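Pruvon desk mat, large, light colour

I have bought this mat in October, after my old one from Titel started to curl at the corners. It is now half a year on my desk, so I think I can say something useful.

The price was 190 with delivery. The parcel came rolled in a cardboard tube, and the mat did not want to lie flat at first. The leaflet says to leave it overnight. For me it needed three nights, with heavy books on both ends. After this it stayed flat and I had no more trouble with it.

The surface is pleasant for writing. A ballpoint pen does not sink in, and paper does not slide when I hold it with one hand only. With the mouse I am a little less satisfied. Near the left side it moves well, but where I rest my arm the surface has become a bit shiny and the mouse goes faster there. You get used to it.

Cleaning is easy. Warm water and a drop of washing-up liquid take away coffee and pencil. Ink from a stamp pad stayed, even after I tried twice. The stitching on the short side has one loose thread, which I have cut and it did not go further.

I compared it in the shop with the Peren mat. The Peren is softer and smells less when it is new, but it was only sold in dark green, and for a small room I wanted something light.
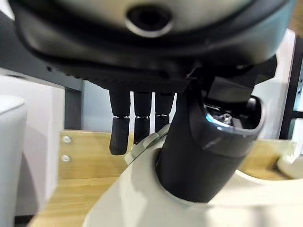
Ilona Major wrote to me that her Pruvon lost the smell only after 8 days by the open window, and that she would take the thinner one next time, as the thick edge presses on her wrist when she types. I do not feel this, but my chair is rather high.

I would buy it again at this price. For the full price in the Dudás catalogue, no.

Four stars from five.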